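Sedton opens handling library to outside teams

Drarnau, 21 Jan 2020. Sedton has released 2955 recorded examples of a robot arm handling household and printed goods, for use in training learning systems.
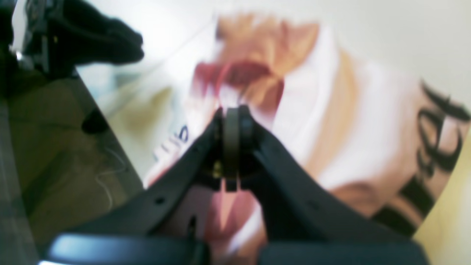
The two-fingered gripper, with printed material behind it.

Each example was guided by a trained operator. A further 500 will be added in July.

"Teams can now test their methods on the same material," said Rocío Palacios, head of data at Sedton.

Contact: Marlies Marti, Sedton press office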